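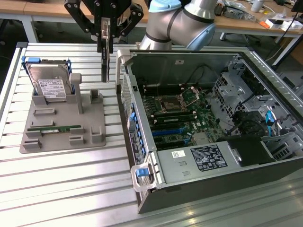 The customer, Uliana Kravchuk, reported a twist in the deck of a Foltine rowing skiff kit after the two long side panels had been joined with Tiridix epoxy. The panels measure 3600 mm when scarfed together. The twist was found when the temporary frames were removed, and it was not present at the dry fit. Support first asked what the panels had been resting on during the glue-up. A slatted aluminum table, with rounded ridges running in parallel as shown, is rigid enough for the work, but the panels touch it only along the tops of the ridges. Any such surface must be covered with a flat sheet before thin plywood is glued on it. The customer confirmed that she had worked on a bare slatted table, extended at one end with a door on trestles.

Status: Closed - resolved
Product: Foltine skiff kit, Brineck edition
Assigned to: Kit Support

Entry 1, 9:20 a.m.
Customer states that the port side sits higher than the starboard side at the bow. The stern is level. She has not yet applied glass cloth or fitted the rails. She was advised to stop all further gluing and to leave the hull unclamped until the cause was known.

Entry 2, 11:05 a.m.
Support requested the following checks:
- Stretch a string from bow to stern along the marked centerline.
- Place winding sticks at the first and last frames and sight across them.
- Record the difference in height at the bow.

Entry 3, 2:40 p.m.
Customer reports that the centerline is straight. The winding sticks show a difference of 20 mm at the bow and none at the stern. The joint between the table and the door was found to have a small step, which falls directly under the scarf on the port side. She also mentioned that the shop was cold on the night of the glue-up and that the heater was switched off after 45 minutes.

Entry 4, 3:15 p.m.
Support considers the step to be the main cause. The low temperature is a separate concern. Tiridix will harden slowly in a cold room, and a joint that is moved too early may creep. The customer was asked to press a fingernail into a squeezed-out bead near the scarf. No mark was left, and the joint was accepted as cured.

Entry 5, 4:30 p.m.
Corrective steps sent to customer:
1. Set up the Mạch strongback and level it along its full length.
2. Return the hull to the strongback and refit the temporary frames.
3. Draw the port side down at the bow with a strap, a little at a time. Do not use clamps on the bare edge.
4. Check the winding sticks, then fillet the bulkheads while the hull is held.
5. Keep the shop warm until the fillets are hard.

Entry 6
Customer reports that the hull was released from the strongback and the winding sticks now agree. There is a slight flat spot near the scarf, which she intends to fair before glassing - this is acceptable. No replacement panels were sent. See also Help Note 27, Preparing a Surface for Long Panels.

Last updated: February

This website uses cookies to remember your preferences. Accept | Decline

Contact Kit Support | © Brineck. All rights reserved. | Back to top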